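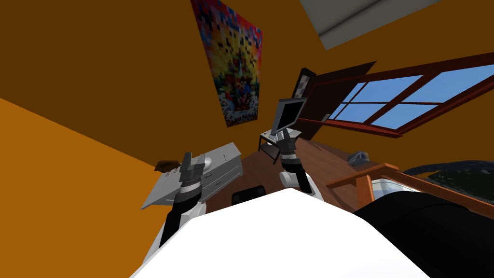 I've been learning to bake rye bread since March, and I said I'd write up how it has gone, so this is mostly for the two people who asked and for me when I forget what I did.

The starter came from Suha Dabbas, who gave me a jam jar of it when she moved to Restthorpe. She keeps hers very stiff. I let mine down with more water over a few weeks and it now pours off the spoon slowly. I feed it in the evening after washing up, and by seven the next morning it has domed and started to crack on top.

My usual loaf uses 500 g of flour, all of it wholegrain rye. I started with the Mesero flour because the shop on the corner had it. It made a decent loaf, a bit pale, and the dough felt gritty even after a long soak. In the spring I changed to Wasoritz, which is milled finer and takes more water. If you swap one for the other without changing anything else you will get either a brick or a puddle. I have had both.

The method, such as it is:

- Evening: mix the starter with a third of the flour and enough warm water to make a thick paste. Cover and leave on the worktop.
- Morning: add the rest of the flour, the salt, a spoonful of treacle and more water. Stir with something strong. There is no kneading.
- Scrape into a greased tin with a wet spatula and smooth the top with wet fingers.
- Leave until small holes show on the surface. In my kitchen that takes 2 hours in warm weather and a good deal longer in winter.
- Bake hot to begin with, then turn the oven down and leave it in for another hour.

The finished loaf from my last bake weighed 1,037 g, seeds included. I only know this because I was weighing everything that week to find out how much water goes off in the oven. I didn't learn much from it and have stopped.

The hardest part has been leaving it alone afterwards. Cut on the same day, the middle is gummy and sticks to the knife, and for a long time I thought I was underbaking. I bought an oven thermometer and moved the shelf down, and neither made any difference. Suha told me on the phone to wrap it in a cloth and not touch it until the next day, preferably the one after. The loaf I left for two days cut cleanly and tasted more sour, with less of the raw flour taste at the back.

I use a Jaber tin, the long narrow one. It was secondhand and the coating has gone in one corner, so I line that end with paper. The 500 g batch fills it to just over halfway before rising. I tried 600 g once and it came up over the rim and set on the oven floor, where some of it remains.

Seeds: sunflower is good, pumpkin is fine, and linseed needs soaking first or it steals water from the dough. Caraway I like and everyone else in the house doesn't, so it goes in every third or fourth loaf. I've also tried grated carrot, which kept the bread soft for longer but made it go mouldy by the end of the week.

It freezes well if you slice it first, with a bit of paper between the slices. It toasts slowly and needs two goes in our toaster. Butter and a hard cheese are what I mostly have on it, or sliced egg if there is any left over.

Next I want to try a scald, where you pour boiling water over part of the flour the night before and let it cool. It is meant to make the crumb sweeter. I have half a bag of Wasoritz left and will use that up on it.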